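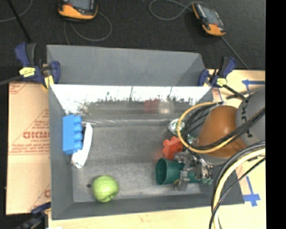

Ilari Karppinen thinks I should throw the apple away first and decide about all the other things after. He said it from the doorway with his coat still on, and then he said it again in the kitchen, so I suppose he means it. He has never kept a box of odd things in his life. In his house every object has a place, and if it has no place it goes out.

I told him that I would think about it, and now it is evening and I am thinking about it here.

The grey bin has become our place for everything that we don't know where to put. In June, when we came back from Jakley, I wanted to use it only for the things from the car. It is big and it is strong, and I was pleased with it. Then one thing went in, and another thing, and in autumn I stopped to notice it. I emptied it once before, in the winter, and scrubbed the floor of it with the hard brush, but the dark marks in the middle did not come away. The paler places at the front are worn, I think, and no brush will help with that. It is an old bin and it can look old.

So, what is in it now. A blue toy block and a red one, both with the round studs. They are from the big set that my sister's children had, and the set itself went to the school in Cluvska two years ago. I remember that we packed it in a hurry, and I must have missed these two. It is a silly problem. Two blocks are not enough to build anything, but they are too good for the rubbish. I could post them to the school, only the postage would cost more than the blocks, and somebody there would have to open the parcel and wonder.

The dark green cup is mine. I had looked for it in all the cupboards, and I had even accused Ilari (in my head only, not aloud) of taking it home by mistake after the soup evening. I am sorry for that. It goes back to the kitchen tonight, after a good wash.

The crumpled packet, silver and white and green, I cannot explain. Perhaps it came from the shop in Poduval, where I buy the crackers, but the crackers have a different packet, I believe. It goes to the rubbish in any case. I have a bad habit to keep packets because I want to remember what I liked, and then I don't read them. In the drawer under the telephone there are more of them, and I will do that drawer another time.

Then the long white thing with the brownish tip. I have put it down and taken it up again all day in my thoughts. My mother would know what it is. She would say one word and I would feel stupid. I have decided to ask her on the telephone, but it is hard to describe — long, a little bent, thin at one end and wider at the other. She will ask me if I have my glasses on.

And the apple. Ilari is right that fruit does not belong in a bin with toys. It is a green one, with a yellow sort of shine, and I do not like to throw away food. When I was a child we had to eat the apples with the bad place cut out, and my father ate also the middle. But I don't know how long this one has been lying there, and I would not give it to a guest. I will cut it in half and look. If it is brown inside it goes to the compost, and if it is good I will put it in the porridge and say nothing to Ilari.

He stayed until 7 and we talked mostly about his stairs, which the people from Teltine have still not finished. He has paid them 60 already for the handrail and there is no handrail. I said that he should ring them, he said that he does not like to ring. We are both like this. Then he looked in the bin one more time before he left and shook his head at it, rather kindly.

Later. I asked my mother about the white thing. She did not know! She said, "Keep it, you will need it the day after you throw it." This is how the drawer under the telephone began, in her house also.

The cup is washed and it stands by the sink. The blocks I have left where they were. Tomorrow I must buy milk and lamp bulbs, and string if they have the thin one.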